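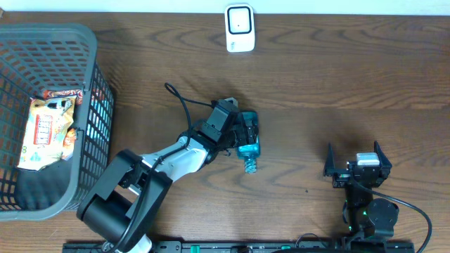
On the Matter of Reading Package Labels at Home

The purpose of this post is to set down, in an orderly manner, the practice our household has followed since June with regard to food labels. Several readers asked for it after my earlier remarks on storage, and I have delayed longer than I intended.

The practice began with a spreadsheet. My sister-in-law, Léonie Gaillard, had been instructed by her doctor to reduce the salt in her diet, and she was staying with us at the time. It was agreed that every packaged item brought into the house would be entered on the sheet, with its serving size, its weight and its sodium content. I undertook to do this myself on Sunday evenings, after the dishes.

The first difficulty was the serving size. A serving is a figure chosen for the label, and it may bear little relation to what a person puts on a plate. The Griltell crackers we had bought for years listed a serving of six. I do not believe anyone in this house has ever stopped at six. When I recorded what was eaten in one sitting, the sodium came to 754 milligrams, and Léonie asked that the box be moved to the top shelf. It remains there.

The second difficulty was comparison. Two brands of canned soup may state their figures for different amounts, one by the cup and the other by the half can. I therefore converted every entry to 100 grams. This takes a little arithmetic and is the single step I would recommend above the rest. Once it was done, the Kuhlmann lentil soup, which we had regarded as the plain and sensible choice, was found to be saltier than the Pranard tomato soup. We have changed our order accordingly. I would add that both are perfectly good soups.

Drinks were entered on a separate page. Salt is seldom the concern there, and I recorded sugar in its place. The totals were instructive, particularly for the drinks we had thought of as refreshment and had never counted as food at all.

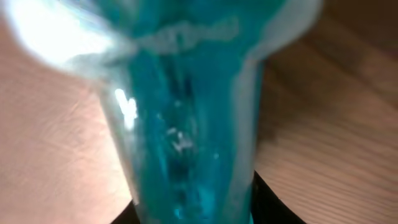 A word should be said about the order of ingredients. In this country they are listed by weight, beginning with the greatest. This is widely known but not widely used. I now read the first three and generally stop. If sugar appears among them in a product I had taken for a savory one, I put it back. It should be borne in mind that sugar may be listed under more than one name, and that several small entries can amount to a large one. The Tader pasta sauce contained sugar, a syrup and a fruit concentrate, at three separate places on its list.

I do not wish to suggest that the system is complete. Restaurant meals are not included. Neither is anything from the bakery counter, where the goods come in a paper bag with a price sticker. The sheet also says nothing about vitamins or fiber, and Léonie has pointed out more than once that a person could satisfy every column on it and still eat very poorly. I have taken note of this and intend to add a column for fiber when the present page is full.

Snacks were the subject of the longest discussion. My own position was that they should be entered in the same manner as all other items. My husband held that a treat ceases to be one when it has a row number. The matter was settled by an arrangement under which snacks are entered once, at the time of first purchase, and are not mentioned again. I consider this a fair outcome, although the sheet is less exact as a result.

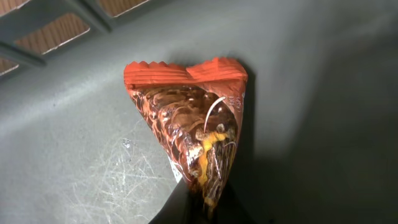
Sandrine Perrin wrote in response to a draft of this post that she had tried something similar and given it up within a month, as she found that she was choosing food for the tidiness of its label and had nearly stopped buying fresh vegetables, which have none. She now reads labels only on items she has not bought before. I regard this as a reasonable course for a household without a medical reason to do more.

For our part, we shall continue. Léonie has returned to her own apartment and keeps a copy of the sheet, which she amends and sends back to me with her corrections. Her highest recorded day was 2235 milligrams, which was the day of a birthday lunch, and her doctor has expressed himself satisfied. The sheet now stands at 68 entries. Readers who would like the blank version may request it by the usual address, and I will send it when I am next at my desk.

A separate post on the freezer will follow.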